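Batch Six

Nusrat Kakakhel weighed the sugar at 1840 grams and wrote it down. The oil phase sat at 35 degrees. Brulness wanted the scrub to pour at that temperature and hold its shape in the jar by morning. Five batches had split.

She set the timer for 110 seconds and started the paddle.

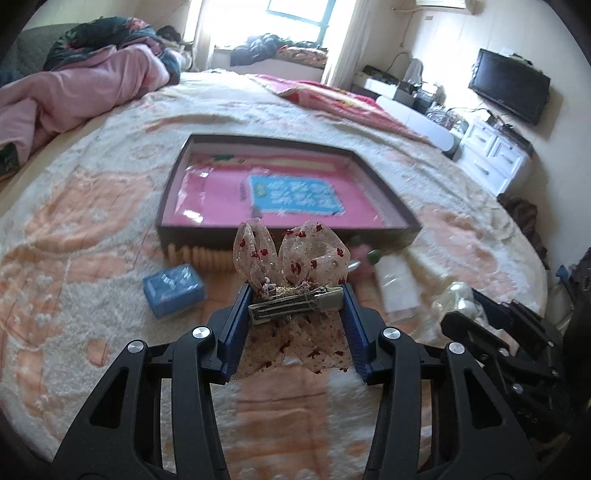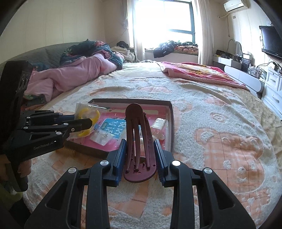 Hair accessories: a fabric bow on a metal clip, and a maroon claw clip.

"Farooqui changed the wax," said Jawad Minhas from the doorway. He had the supplier sheet with him. "Same code, different melting point. Grunton noticed in November and told no one."

"How different?"

"6 degrees."

She stopped the paddle at 70 seconds. The surface was dull, with a thin ring of oil at the wall of the beaker - the same ring as batch four. She raised the plate setting, waited for the ring to go, and restarted the timer from zero.

Jawad read out the old figures and she crossed them off. Neither of them mentioned Rocío Ibarra, who had signed for the wax and now worked at Plirudby, two floors of glass across the river.

The timer sounded. Nusrat filled one jar, levelled it with a spatula and put on the lid. On the label she wrote the batch number, the colour and the time, 4.20 pm. Under "formulated by" she wrote R. Ibarra, as on the other five, and placed the jar on the shelf.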